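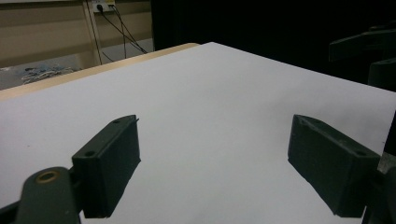 Surnport Home Pages, No. 66, p. 30

# Making your own pattern paper copy from a shirt you already own

Many people have one shirt that fits well and is not sold anymore. With a large sheet of paper and some patience you can take a pattern from it and leave the shirt whole. I learned this way at an evening course in Skirnavholm, and I have used it for two shirts and one child's apron.

## What you need

- a large sheet of white paper, bigger than the widest part of the shirt
- a flat table, longer than the shirt if possible
- pins with thin points
- a soft pencil and a fine pen
- a long ruler and a curved one
- a piece of thick felt or an old blanket
- masking tape

Thin paper moves when you pin through it, and thick card does not let the pin pass. I buy the roll called Abera, 730 mm wide, and it is enough for half of a shirt back in most sizes. If your shirt is wider, tape two pieces together before you begin and not in the middle of the work.

## Prepare the shirt

Wash it and iron it without starch. Close all the buttons. Then fold the back in half along the center, from the collar to the hem, and mark this fold with a line of long stitches in a color you can see. Do the same with each sleeve, from the shoulder to the cuff.

Look also for the grain of the fabric, the direction where the threads run up and down. On a striped shirt this is easy. On plain fabric, hold it near a window.

## Trace the back

1. Put the felt on the table and the paper over it.
2. Draw one long straight line near the left side of the paper. This line is your center back.
3. Lay the shirt so that the stitched line is exactly on the pencil line. Pin in four or five places.
4. Smooth the fabric with a flat hand from the center to the side. Do not pull.
5. Push a pin straight down through each seam, every 2 cm, so that it makes a small hole in the paper. On the armhole go every 1 cm.
6. Take the shirt away and join the holes with pencil.

The yoke is a separate piece and must be traced separately. I forgot this the first time and had to cut a new back.

## Trace the front and the sleeve

The front goes the same way, but your straight line is now the center of the buttons, and the button band continues past it. Measure how far and write it on the paper.

The sleeve is the hardest part. Its top is a curve that does not want to lie flat. Pin one half, trace it, take out the pins, then turn the sleeve and do the other half. The two halves are often different, the front one is a little more hollow. Please keep this difference — it is what lets the arm move forward.

## Check the lines

Measure the side seam on the front and on the back. They should be equal. If one is longer by 3 mm, share the difference between them. More than this means that the shirt moved, and it is better to trace again.

Then measure the armhole and the top of the sleeve. On my blue shirt the sleeve was longer by 1 cm, and I eased this in when I sewed.

## Add the seam allowance

Add 1 cm on all seams and 2 cm at the hem. At the fold there is no allowance. Write on every piece its name, how many to cut, the grain line and the size. I write size 40 on mine, although in the Ido sizes the same shirt has another number.

Before you cut good fabric, sew one from an old bed sheet. It takes me almost 30 minutes to cut and one evening to sew, without collar and cuffs. Put it on, lift both arms, sit down in it. Mark the changes on the paper with the pen, so that they do not mix with the pencil lines.

Keep the pieces rolled. Folded paper gets a crease, and later you cut along the crease by mistake.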